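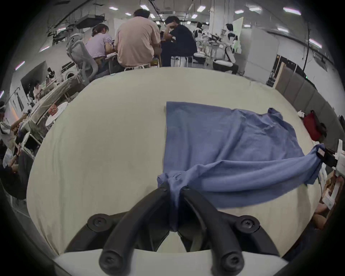 Berenice Barrera

3. Materials and setting

3.1 The cloths

Four kinds of cloth went through the study: bedsheet, table cover, dust sheet, and a thinner thing sold as a throw, which behaved so much like the sheet that we nearly dropped it. Kept it in the end. All washed once before use, no softener, line dried. Ironing was left out on purpose. People who fold at home mostly do not iron first, and the earlier Tondside work (ironed cotton only) is hard to compare with anything for exactly that reason.

Plain colours throughout. Patterned cloth gives the folder a grid to work to, stripes especially, and coders in the pilot could tell straight away who had been following the stripe. Plain blue or plain grey gives nothing to follow apart from the edges and whatever creases are already there. Hems were left as bought. One dust sheet had a hem that had shrunk more than the body of the cloth, so it never lay quite true, and it stays in the data under its own code.

3.2 The table

Size of table matters more than we had thought. On a small kitchen table the cloth hangs over on every side, the weight of the overhang pulls the top flat, and people lean on that without knowing it. On a wide table the whole cloth can sit on the surface. No overhang, no help. Every crease has to be worked out by hand, pushed towards an edge or lifted and dropped again.

Figure 1. Large blue cloth on the wide off-white table. Upper portion mostly flat, roughly rectangular, straight at the left edge; one section bunched and pulled down, a twisted strip running off to the right.

The top in Figure 1 is pale and curved. Against it the straight left edge of the cloth is easy to read, and so is the twist, although the slight rumpling over the flat portion is less so and has to be looked for. We mention this because rumple was where our two coders disagreed most. Twists and bunches they agreed on nearly every time. Low, even rumple under flat ceiling light hardly throws a shadow, and one coder would mark it as "flat" where the other put "rumpled". In the end a third code, "slight", was added and the earlier sheets gone over again.

3.3 The room

All sessions were held in the shared workroom at Funholm. Open plan, bright, people at their desks with their backs to the table more often than not. We did think about a closed room. Samah Helmy argued against it and she was right: folding at home is done with others about, someone reading, someone wanting the table back. A closed room would have made people tidy in a way they are not. Nobody was asked to leave or keep quiet during a session, and stools and chairs were left wherever they had been pushed.

There is a cost. The noise level was not controlled and we have no measure of it. Participants sometimes looked up when someone walked past, and a few stopped part way through a fold to answer a question. Stops of this kind were coded as "pause" and taken out of the timings. They were not taken out of the crease counts, as a cloth let go of half way tends to settle differently and that settling is part of what we wanted.

3.4 What was asked of people

Very little. The cloth came out of its bag in a heap and was dropped in the middle of the table. The instruction was "lay it out, then fold it the way you would at home". No target size, no picture of a finished fold. Those who asked how small it should be were told to please themselves.

Laying out and folding were coded apart. This turned out to be the most useful choice in the whole design – most of the difference between people is over before the first fold is made. Someone who finds two neighbouring corners early has a nearly flat cloth in a few moves. Someone who starts from the middle of the heap and pulls will usually get one flat portion and a tail, with the slack that should have been shared out across the cloth gathered into the tail instead. Figure 1 has both conditions together, a laid portion and a twisted strip, and it is the mixed state that we go on to call "half-laid" in section 4.

3.5 Coding

Each still was given one code for the body of the cloth (flat, slight, rumpled, heaped) and as many local codes as needed. Local codes were:

Bunch: cloth gathered to a point or small area, creases running out of it.
Twist: a strip in which the cloth has turned over on itself along its length.
Lifted edge: any edge standing off the table or draped in small folds.
Tuck: an edge turned under, not seen from above except as a straight line where a hem ought to be.

The stills came to 1648 after blurred ones were thrown out, and between them they carry 2976 local codes. Bunches are the commonest by a good way. Tucks are almost certainly undercounted. A straight edge may be a real hem or a tuck, and from a single still there is often no telling, so coders were told to leave the tuck code off unless the hem stitching could be seen somewhere it should not be.

A bunch and a twist can share a border, in which case both are coded and the pair is flagged. Flagged pairs are treated seperately below. Our first idea was that the bunch made the twist: pull at one place, the cloth alongside has nowhere to go, it rolls. Going by the order in the sequences this holds for the sheets and the throw. For the dust sheets it does not hold, or not clearly. Too stiff perhaps. The Bañuelos scheme folds the two codes into one ("disturbed area") and we would advise against that.

3.6 Limits of the setting

One room, one wide table. The kitchen table comparison in 3.2 rests on the pilot only and should be read that way. The cloths were all larger than what most people fold in a normal week, with no towels, no clothing, nothing with a sleeve. Participants knew they were being watched and several said afterwards they had taken more care then usual over the corners. What they would have done with the last fold at home, when the cloth is going straight into a cupboard, we can't say. The follow-up at Tilbridge, due to begin in January, uses the participants' own tables and own linen and will be coded by the same two people to the same sheet, with the "slight" code in from the start.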